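机器人什么时候能帮我收拾房间？

我小时候最讨厌两件事，一件是叠被子，一件是把袜子一只一只配成对。那时候我就想，要是有个机器人替我干就好啦！现在我长大了，袜子还是得自己配。你可能也想问：电视里的机器人会翻跟头、会跳舞，怎么我家的碗还得爸爸来洗呢？

今天我就跟你聊聊这件事。

先说说已经能干活的机器。你家里说不定就有一个：扫地机器人。它圆圆扁扁的，在地上转来转去，碰到桌腿就拐弯。洗衣机也算半个吧，你把衣服放进去，按一下，它就自己洗、自己甩干。可是你发现没有，把衣服放进去的是人，拿出来晾的是人，叠好放进柜子的还是人。洗衣机只管中间那一段。

为什么剩下的那几段这么难？我们来做个小实验。

请你闭上眼睛，把手伸进书包，找出一块橡皮。找到了吗？你没有用眼睛看，手指头摸一摸就知道：这个硬硬长长的是铅笔，这个薄薄的是本子，这个软软的、有点弹的就是橡皮。你的手指皮肤里藏着好多好多感觉小点，它们不停地给大脑报信：“碰到了！”“有点滑！”“捏紧一点！”这些信来得特别快，你根本不用想。

机器人的手可没有这么好的皮肤。有的机器手装了能感觉压力的小零件，可是比起你的手指，还差得远呢。所以它拿一个鸡蛋的时候就很为难：捏轻了，鸡蛋掉了；捏重了，啪，蛋黄流一地。

再来一个实验。拿一件T恤，随便往床上一扔，然后再拿起来扔一次。两次的样子一样吗？肯定不一样！袖子可能压在下面，领子可能翻过去。你一眼就能看出哪里是袖子，机器人却要琢磨半天。杯子不管怎么放都是杯子的形状，衣服可不是，它每次都变。绳子、塑料袋、被子，也都是这样爱变来变去的东西，机器人碰到它们最头疼。

我在Hakport看过一家做玩具的小工厂，那里的机器臂把盒子一个一个放到架子上，又快又准，我站在旁边都看呆了。可是工厂里的盒子一样大，摆的地方也一样，灯光也不变。机器臂只要把同一个动作做好就行。一天放500个盒子，它也不喊累。

那你想想你的房间呢？今天书包在椅子上，明天在门口，后天可能在猫的屁股底下。桌上的东西天天换地方，窗帘一拉光线也变了。对机器人来说，每天走进你的房间，都像走进一个没来过的地方。

商店比工厂难，比家里又容易一点。货架上的饼干、牛奶差不多都有固定的位置，可是客人会把东西拿起来又放错地方，小朋友还会跑来跑去。所以在商店里干活的机器人，除了要会拿东西，还得会躲人，走路要慢，手不能乱挥。

说到手，我觉得机器人身上最好看的就是手了。你数过自己的手有几个能弯的地方吗？一根食指就有三节。机器人的手指也常常做成一节一节的，这样才能弯过来，抱住一个杯子。有的机器手只有两根指头，像夹子一样；有的有三根；有的学人，做五根。指头多了，能做的动作就多，可是要指挥的地方也多，电脑就更忙，零件也更容易坏。所以并不是指头越多越好，要看它干什么活。光是夹盒子的话，两根就够用啦。

还有一样东西也很要紧，就是手上的花纹。你看看自己的指尖，上面有一圈一圈的指纹，它们能帮你抓东西。轮胎有花纹，运动鞋底也有花纹。机器手上有时候也会做出一格一格的纹路，摸起来粗粗的。 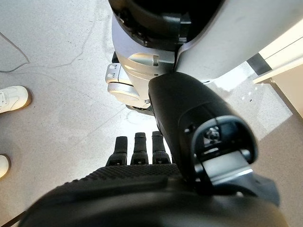 机器人的黑色手指和手掌，手指根部旁边有一条菱形花纹。

手后面还得有手腕和胳膊。你试试把手腕绷得直直的，一点也不许弯，然后去倒一杯水。是不是别扭极了？机器人也一样，它的胳膊上有好几个关节，一个关节转一点点，加起来才能把手送到想去的地方。要是其中一个关节转多了，手就会歪到一边去，水也就倒在桌子上了。

那么，机器人现在到底能不能做家务呢？我的回答是：能做一点点。扫地，行。把一样的盒子搬来搬去，行。叠毛巾，有的机器人会，不过常常很慢，你都吃完一个苹果了，它可能还在找毛巾的角。至于走进一个乱糟糟的房间，自己看看哪里该收拾，把脏衣服和干净衣服分开，再把积木装回盒子里，这个还不行，得再等等。

等多久？我也不知道，大人们猜的也都不一样。要我猜的话，会先有机器人能好好收拾桌子，然后才有机器人能好好叠衣服。你也可以猜一猜，写在本子上，过几年再翻出来看。

最后留个小任务给你：今天晚上选一件家务，比如摆筷子，一边做一边把每一步说出来，假装你在教一个什么都不懂的机器人。“打开抽屉”算一步，可是抽屉要拉多远？筷子哪头朝前？拿错了勺子怎么办？说给家里人听，让他们只照你说的做，一点也不许自己想办法。我试过一次，光是把筷子从抽屉里拿出来，我就说了好半天！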